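Clitis
August 2019

I promised to write something about our small booth and how I keep it nice, so this will be a thread. I am not a decorator. I only like when a small place looks friendly and when things have a place to go.

The booth is a simple thing. Silver aluminium posts, a crossbar on the back side, walls, a floor. When we got it, it looked like the inside of a fridge. I looked at it for one whole winter and then I bought wallpaper.

First the floor, as most questions were about it. It is dark grey with a marble pattern, with thin white lines in it. I chose it from a sample book in a shop on Stestska Street. In the book it looked almost black, and I was a bit afraid. Now I like it very much, but I must be fair and tell you also the bad side.

The bad side is crumbs. On the old light floor I could not see small dirt. On dark grey I can see every speck, and I find new specks the moment I have put the brush away. I do not know where they come from.

On the other hand, small things are easier to find on it. Something yellow you will see at once. A tiny metal ring is more difficult, it looks a little like one of the white lines in the pattern, so go slowly with the brush and look before you sweep.
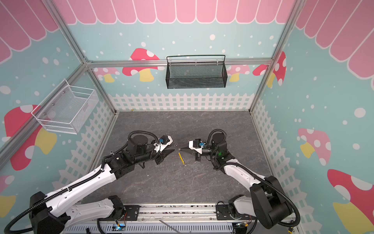 One reply says that a dark marble floor is a mistake for anybody who works with small parts, and that a plain light mat with a raised edge would save me a lot of sweeping.

I thought about the mat — it is a good idea and I do not say no. But I had one before, with a raised edge, and the dust went exactly into the corner of this edge and stayed there. With the flat floor I make one movement with a soft brush and it is finished. Maybe a better mat exists. If you know one that is 70 cm wide, please write me.

My order for tidying, for the person who asked: first I pick up the small pieces by hand, then the soft brush, then a cloth which is only a little damp. Never the cloth first! Wet crumbs make grey stripes, and on the marble pattern you discover them only next morning when the light comes from the side.

Now the wallpaper. It is called Wimmont and it was sold for children's rooms. Mushrooms, picket fences, white dots on pale blue, and on the top a pink awning like on an ice cream shop. My sister laughed for a long time. I paid 22 for a roll, and I needed more than I had calculated, because with big mushrooms you cannot cut where you want.

If you paper a small space, begin from the back wall. I began from the left and I regret it. The fence should continue around the corner on the same height, and when you begin from the side, every small error travels with you. I had to take down one strip and do it again. It took 17 minutes to take down and a whole evening to put back.

Also think about the crossbar before you glue. I did not. The big red mushroom on the back wall is now partly hiding behind it. At first I was angry with myself, now I think it looks as if the mushroom grows there and the bar came later. 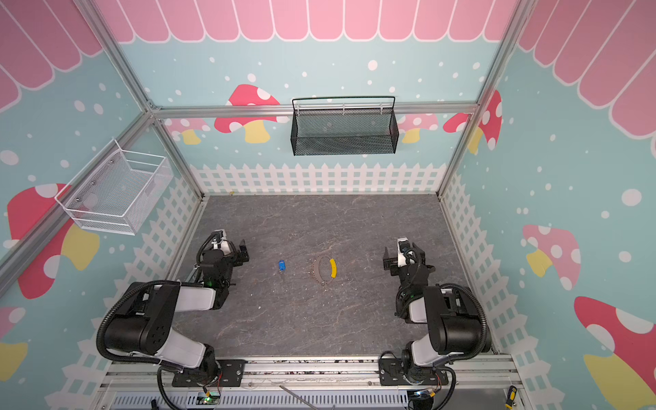 Back wall with the black basket on the crossbar, white basket on the left.

The baskets are wire mesh. The black one hangs from the crossbar in the middle, just over the fence. The white one on the left wall is mounted at an angle, with the open side to the front. I wanted two of the same colour, but the shop on Swanson Road had only one of each, and I did not want to drive there twice.

About mesh: very small things can fall through, depending on the holes. I put a piece of thin card inside if I keep rings or clips there. For bigger things you do not need it, and without the card the dust has a way out — this I count as a plus.

Somebody wrote to me privately if the paper does not come off near the awning. A little bit, yes, on one seam. I pressed it with the back of a spoon and a drop of glue and I held it while I counted to 20. It is holding until now. I will look at it again in October, when the heating starts and the air is dry.

I still have half a roll left. It has mostly fence on it and one pink mushroom. I am thinking to cover a drawer from inside. If someone did this with paste and not with sticky tape, please tell me if the drawer still closes well after.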